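Women on the council: what I learned in two terms
Speaker notes, Flendthorpe Library, 09/12/2025
Rafia Shaikh

Slide 1. Thanks to the library for the room. Say who I am: eight years on Erkumthorpe council, two of them chairing planning. Stood down in June. Talk runs half an hour, then questions.

Slide 2. Why I stood. The bus to the hospital was being cut and I went to one meeting to complain. There were 17 councillors in the chamber and three were women. I went home and wrote to the party the same night. I had two children under six and a part-time job in payroll. I did not think I would get in.

Slide 3. The first campaign. I won by ten votes after a recount. Explain how a recount works, people always ask. I knocked on 1,000 doors, most of them on my own, with a pushchair for the first half. Most common question was who was looking after the children. My opponent had three and told me he was never asked.

Pause here. Ask who in the room has been to a council meeting.

Slide 4. Meeting times. Full council started at 7 pm and often went past ten. There was a childcare allowance but the form had to be signed by the leader's office. I claimed it twice in my first year. In the second term we moved the form to the clerk and claims went up.
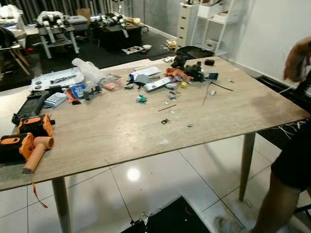

Ghazala Bukhari told me at the time that the form was the least of it, and that she would have stood four years sooner if one person had asked her to. I have repeated that at every selection meeting I have been to. Men in our branch put themselves forward. The women mostly waited to be asked, and so did I, until the bus.

Slide 5. The Marwat Road vote. Keep this short. The plan was for flats on the old depot site. I voted for it and half my ward was against. I had letters, and some of the letters were about my clothes and my accent. I kept the ones about drains and answered all of them. The others went to the clerk, and two went to the police.

Slide 6. Getting things through. Crossing the floor to talk is allowed. The play area on Prestari Close was passed with votes from all three groups. It took four months and a lot of tea. Read out the motion if there is time.

Slide 7. If you are thinking of it. Go and sit in the public seats first. Ask for the agenda a week before. Find out what the allowance is and whether your employer gives time off. Talk to whoever you live with before the forms go in.

Questions. If asked whether I will stand for Parliament, the answer is no. Leave the sign-up sheet by the door.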